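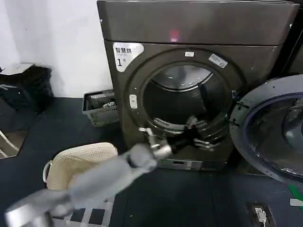
3. Loading and unloading the dryer

3.1 Before you load

1. Check that the drum is empty. Turn it once by hand and feel along the bottom rim, where socks and washcloths collect.
2. Clean the lint screen. The sales sheet says every third load is enough. We don't believe it. Clean it every time.
3. Shake out each piece as it comes from the washer. A twisted sheet goes in as a rope and comes out as a rope with a damp middle.
4. Fill the drum halfway and stop. The rated load may well be correct for a stack of thin T-shirts. It is no guide for towels.

Note: The Nevico dryer balls sold with some sets are supposed to shorten drying. Noémie Royer ran 14 loads of towels with and without them and found a difference of 3 minutes. Use them if you like the noise.

3.2 Choosing a program

Automatic programs guess at dryness, and they guess badly with mixed fabrics. Sort by thickness first. If you have to mix, use a timed program and take the light things out early.

CAUTION: Do not dry anything with cooking oil, solvent or wax on it, even if it has been washed and looks clean.

3.3 Unloading

1. Wait until the drum has stopped completely before you reach in.
2. Set a basket close to the opening. Woven or plastic makes no difference, whatever the Skiltik catalog claims about "breathing" fibers. Check a woven one for loose ends that snag knits.
3. Take the large pieces first, then sweep the lower part of the drum for small ones.
4. Feel the seams and waistbands. A finished cycle does not mean dry seams. Hang up anything doubtful.
5. Close the dryer door. Leave the washer door open so the gasket can air out.

CAUTION: Metal snaps and zippers stay hot after the cloth has cooled.

Note: Mats in front of the machines should lie flat and have a backing that grips. Lift them when you mop.

Section revised Sunday, March 25, 2018. For cleaning the vent duct, see section 4.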